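Questions people ask me about the laundry round

I get the same messages over and over, so I've put the answers in one place. If yours isn't covered, ring me before 7 in the evening. I'm hopeless with email, sorry!

What do you do, exactly?
I wash, dry and fold other people's clothes, from my own house in Purnen. Ironing is extra. I used to do it just for my neighbours on Beyene Road and it sort of grew.

When do you collect?
Thursday, all day, starting at the top of the hill and working down. Bags come back on Saturday. If you're out, leave yours in the porch with your name on it -- a luggage tag is perfect, a sticky note is not (they fall off in my car and then we're all guessing).

How much is it?
£15 for a full bag, wash and fold. Shirts ironed are £7 for 5, on hangers if you give me hangers. Duvets I price when I see them.

Do you mix my things with other people's?
Never. One household, one load, even if it's a tiny one. I'd go mad trying to sort the socks otherwise.

What powder do you use?
Plain non-bio and no softener. If you like a particular one, pop it in with the bag and I'll use that. Ludivine Collet sends hers in an old jam jar, and that works fine.

Can you get stains out?
Sometimes! Tea, grass and mud, usually yes. Old cooking oil, usually no. Please tell me what it is and don't iron over it first, as that sets it for good. I don't touch curry on white linen any more, after a tablecloth I'd rather not talk about.

Will you take wool and silk?
Wool yes, by hand, dried flat, so it may come back a few days after the rest. Silk no. Take it to Clevitz in town, they're lovely and they know what they're doing.

How should I sort it before you come?
You don't need to do much. Empty the pockets, undo the buttons and turn dark jeans inside out. I do lights and darks myself. A plain plastic bin is better than a wicker basket if you're keeping dirty washing at home, by the way -- wicker snags knits something terrible.
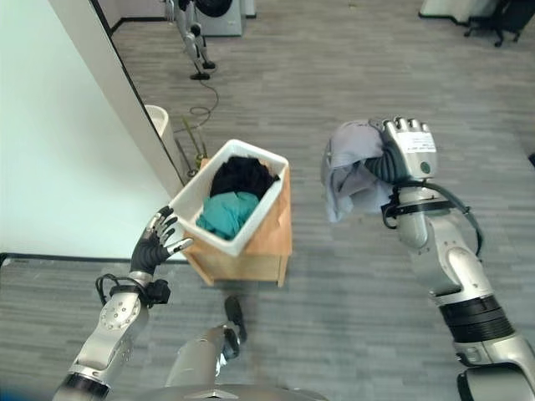

A white plastic laundry bin, up at a sensible height.

My back isn't great. Any tips for doing it at home?
Get the bin off the floor. I was bending down to mine for years and my hips knew all about it. Any sturdy box or low table will do.

Do you take hotel or holiday-let sheets?
Only for Prasetyo Harahap's two cottages, and I'm full up with those. Sheets for 70 beds a month is my limit.

Are you closed at all?
Two weeks in February, when I go to my sister's. I'll put a note in your bag beforehand.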